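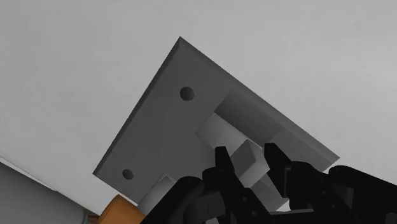
Les soirs où l'on garde les enfants des autres

Dans l'immeuble de la rue des Tanneurs, quatre familles se passent leurs enfants depuis l'automne. Un soir chez l'une, un soir chez l'autre, sans argent et presque sans règlement. Esi Aryee, mère de deux filles de six et trois ans, a lancé l'idée après avoir payé une baby-sitter le prix de deux places de cinéma pour aller voir un film moyen.

« On se croisait dans l'escalier, on avait tous le même air fatigué, raconte-t-elle. J'ai mis un mot dans les boîtes aux lettres. Arturo a répondu le premier, au dos du mot. »

Arturo Ferri élève seul son fils de cinq ans une semaine sur deux. Il prend les petits le mercredi soir et leur fait toujours la même chose à manger, des pâtes au beurre. Les premières fois, il avait acheté des légumes. Il en a mangé pendant trois jours.

Un cahier à points

Le système tient dans un cahier à spirale qui circule d'un étage à l'autre. Une soirée gardée vaut un point par enfant, deux après minuit. Au printemps, Graziella Cattaneo avait 33 points d'avance et ne savait plus quoi en faire. Elle les a dépensés d'un coup, pour un week-end à la mer avec son mari, le premier depuis la naissance des jumeaux.

Tout n'a pas été simple. Une famille couche les enfants à 20 heures, une autre les laisse décider. Il y a eu une dispute à propos d'un dessin animé, et une semaine entière sans échange à cause des poux. Ettore Russo a failli arrêter en février, quand son aîné s'est mis à refuser de dormir ailleurs que dans son lit. Les autres sont donc venus chez lui, avec un livre et leurs chaussons, et l'enfant a fini par redescendre au deuxième de lui-même – en pyjama, son oreiller sous le bras.

Côté enfants, les liens se sont faits sans les parents. La cadette d'Esi appelle Graziella « ma dame du haut ». Les jumeaux réclament les pâtes d'Arturo à la maison et trouvent celles de leur mère moins bonnes.

Pour août, les quatre familles ont loué ensemble une maison avec 10 couchages et un jardin. Le cahier restera en ville. Arturo a déjà prévenu qu'il ne ferait pas la cuisine tous les soirs.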